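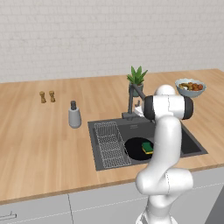
Armindo said I was breathing like a man being chased, and would I please slow down before I put the people in the next lane off their stroke. Fair enough. I had done four lengths, I was holding on to the gutter with both elbows, and I think I said something rude back (sorry, Armindo).

So that was Saturday, 6:40 in the morning, week three of swimming. I promised myself I'd keep writing these up even when there wasn't much to brag about, and there isn't much to brag about! But I did swim 600 yards in the end. Six hundred, with stops. I wrote it on the back of my hand in pen when I got out so I wouldn't talk myself down to 500 later in the car.

For anyone who missed the last entry, I had my knee looked at in the spring and was told to lay off running until it quits swelling up. I sulked for a good long while. Then Natália got sick of hearing it and dragged me along to the early lane session at the Mulley pool, where she's been going for years, and she put me in the slow lane with Armindo and a very tall guy called Oluf who does backstroke and nothing else. He never hits the wall. I hit the wall every time I try backstroke, head first, so I've stuck to freestyle and a sort of breaststroke.

The breathing is the whole problem. On a run I never think about it, it just goes in and out, and here I have to get it in during this tiny window with my mouth half under water. I turn my head too late, I get a mouthful of pool, I panic a bit, my legs sink, and then I'm dragging myself along like a wet coat. Natália had me hold the side and just practice blowing bubbles and turning for ten minutes. I felt about five years old. A kid in the shallow end was doing the same thing and doing it better.

It did help, though. After the bubbles I did a set of 200 with only one stop, and for maybe two lengths in the middle I wasn't fighting anything. My arm went in, my head came round, there was air, great. Then I noticed it was going well and of course swallowed half the lane.

What else. Goggles. I bought the Teseck ones, the blue ones with the soft seal, and they leak on the left. I've tightened them so much I had rings around my eyes until lunch. Oluf says tightening makes it worse and I should wear them looser and lower, so I'll try that on the next swim. If it doesn't work I'm going back to the old pair with the cracked strap.

My shoulders are sore in a place I didn't know I had, kind of under the armpit and round the back. Not bad sore. The knee felt fine, really fine, the best it's been since winter, and I went down the stairs at home afterward facing forward like a normal person. I'm not getting excited. (I'm a little excited.)

Breakfast was enormous. Swimming makes me so hungry it's embarrassing. Three eggs, toast, the rest of the rice from last night, a banana, then another banana standing up at the counter. Running never did that, I'd come back and not want to look at food for an hour. Armindo brings a boiled potato in his jacket pocket and eats it in the parking lot with salt, and two weeks ago I thought that was odd and now I want a potato.

The plan for the next bit: three swims a week, no heroics, plus the 30 minutes of stretching I keep skipping. I've said that about the stretching in the last two entries, I know, I went back and checked. I put the mat in front of the TV so I'd have to step over it. So far I've stepped over it.

Natália wants me to sign up for the June swim out at Rultis. It's 2000 yards in a lake, in cold water, with other people's feet in your face, and she says it like she's asking me to come for coffee. I told her I'd think about it. Then I looked at the sign-up page twice tonight and closed it twice. There's a shorter one for beginners but she didn't mention that one, funny how that goes.

I should get to bed. My cap and towel are still balled up in the bag by the door and they're going to smell awful if I don't hang them up, so I'll do that first, and maybe five minutes on the mat while I'm down there.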